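Plain Shapes, Close Tolerances
The Metolano block set goes back to maple

Wooden blocks are sold as simple objects, and most are made that way. A cube needs three cuts and a sander. The trouble starts with the shapes that are not cubes, and the Zomutby workshop has spent the winter on those.

Apinya Chantharasri runs the bench there. Her new set, Metolano, went to the paint room in January. It has six shapes, each cut from maple and coated in a single colour. The first batch was 544 sets.

The cylinder is turned from dowel and parted off square. If the end face is out by half a degree the piece leans, and a child stacking a second one on top will find the error faster than a gauge does. The triangular prism is sawn from a long strip with the grain running along its length, so the points do not chip. It stands well on any of its long sides and less well on its ends.

The star is the expensive one. It has five outer points and five inner corners, and paint collects in the corners. The workshop tried 4 coats, sanded between each, and dropped to two when the corners began to fill. A shaped wooden star also takes more time on the sanding belt than the rest of the set together.
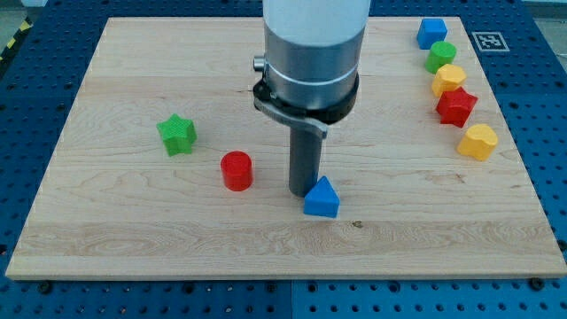
For Chantharasri the star should have been left out altogether, as nothing can be built on it. Thaweesak disagrees: children of two and three do not build much anyway, they sort, and a star is the first shape they learn to pick out by touch. The argument was settled by the order book – Altari, the shop chain, wanted the star kept.

The next run is planned at 4000 pieces, sold singly as well as in sets. The prism will be two millimetres thicker. The paint stays the same.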